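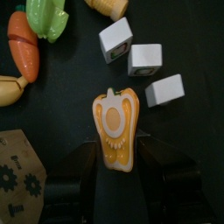

Figure 1. Toy half bell pepper on a dark tabletop, with other play food and blocks.

The Blind Shelf: getting readers to pick up books they would normally pass
Student project report, Kiros Woldemariam and Zewditu Adugna
Oct 20, 2026

We both love browsing, and we both noticed that we always browse the same two bays. So for our project we asked the Mimberg branch library if we could take over the display shelf by the front desk, and they said yes the same afternoon!

The idea is an old one. You wrap a book in plain paper, write a few clues on the front and let people borrow it without seeing the cover. What we wanted to find out was which kind of clue works best. We wrapped 50 novels, all of which had sat on the shelves since at least January without a single loan. Half got clues about the plot ("a lighthouse, two sisters, a bad debt"). The other half got clues about the mood ("for a rainy weekend when you want to be left alone").

By the end of the project 38 of the 50 had been borrowed, which thrilled us. The mood clues were well ahead, and Zewditu's favorite – "slow, then suddenly very fast" – was gone within an hour. Plot clues did better with older readers, or so the desk staff told us, but we didn't collect ages and can't back that up.

We put a comment slip inside every book. Most came back blank. The ones that were filled in were wonderful to read, including a long one from a reader who hated the first chapter of her book, kept going out of stubbornness and then asked for everything else by the same author.

Wrapping took much longer than planned. The thin paper tore at the corners, and we had to leave a gap at the back so the barcode could be scanned (we forgot this on the first batch and had to redo it). Next time we'd use paper bags.

We would also like to try it at the Ambaye branch, which has a much bigger teen section, and with nonfiction. Kiros already has a clue ready for a history of salt.

Our clue texts and the loan tally are in Appendix A.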